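Section 2: Setting Up Your Knife Block

Okay, you've got the box open and you want to get your knives put away. I wrote this section for the Pellent block, but I've used the same steps on a Dultari and on an old one with the label worn off, so if yours is a different make just follow along and skip whatever doesn't fit. None of it is hard. Most of it is wiping things and deciding where they go (which in my house takes longer than the wiping).

Before you start

You'll need a dry dish towel, a damp cloth, a tape measure, and the little bag of stick-on feet that came in the box. Put the knives somewhere flat with all the blades pointing the same way, away from you. I lay mine on a folded towel at the back of the table.

CAUTION: Don't set up the block with kids or pets running through the kitchen. Don't try to catch a knife if it falls. Step back and let it go.

Picking the spot

1. Find a flat, steady surface. A counter is the usual place, but a sturdy table is fine too, and it's what I use for the setup itself so I can get at the block from all sides.

2. Measure up from the surface to whatever is overhead. You want at least 400 mm clear, so you can pull the longest knife straight out without tipping it sideways. My first apartment had cabinets so low that I had to drag the block forward every single time I wanted the bread knife!

3. Stay 300 mm or more away from the stove and the sink. Steam gets into the slots and takes forever to leave.

4. Turn the block so the handles face the side you'll be standing on. If you're left-handed, try it angled a little toward your left. I'm right-handed and can't vouch for the exact angle, so play with it.

Putting on the feet

5. Take everything out of the block and lay it on its side on the towel.

6. Wipe the base with the damp cloth, then dry it. The feet won't stick to dust.

7. Peel and press one foot into each corner, a little way in from the edge. Hold each one down with your thumb and lean on it. Then leave the block on its side while you go make coffee.

8. Stand it up and give it a push. It should stay put. If it rocks, one of the feet is probably sitting on a crumb (mine was) and you can peel it back and do it over.

NOTE: The Sarpong replacement feet are a bit thicker than the ones in the box. They work fine, but change the whole set together or you'll get a wobble.
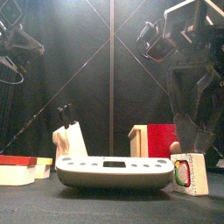 Once the block is standing steady, you can start loading it. I like to do the big knives first and fill in around them, and I've never regretted doing it that way. If you start with the little ones you end up with a paring knife rattling around in the widest slot and the chef's knife still on the table.

Loading the knives

9. Check that every knife is clean and completely dry. I mean the part right up by the handle too.

10. Start with the widest blade. Hold it by the handle, line the tip up with the slot, and let it slide down gently. It should go in without any pushing.

11. Carry on down through the sizes. Give each knife the narrowest slot it fits in comfortably.

12. If you've got the kind with slots that run sideways, lay the blade flat. For slots that run up and down, put the knife in with the sharp edge facing up, so it rides on its spine – I did this backward for years and wondered why my edges went dull.

13. Scissors go in last. If there's no slot for them, hang them up somewhere else, and please don't jam them in with the steel.

CAUTION: Never force a blade. If it sticks, pull it back out and look down the slot with a flashlight. Don't put your fingers in there.

Your knives don't have to match the block, by the way. Half of mine came from the Trurnthorpe catalog, a piece at a time, and they live happily in there with a couple of hand-me-downs. The one thing to check is blade length. The deepest slot on the Pellent takes a 27 cm blade, and anything longer will stick up and make the whole thing top-heavy.

Keeping it clean

Every so often, take the knives out, turn the block upside down over the sink, and tap the base. You'll be amazed what falls out! A long skinny bottle brush gets the rest. If you need to wash the slots, use warm water and a drop of dish soap, rinse, and leave the block upside down on a rack overnight. Don't put the knives back until the slots are dry all the way down – I poke a rolled paper towel in to check.

NOTE: The block does not go in the dishwasher. Neither do the good knives, but I expect you've heard that one before.

If a foot comes off later, go back to step 5 and do just that corner. For sharpening, see the next section, and have the steel handy when you get there.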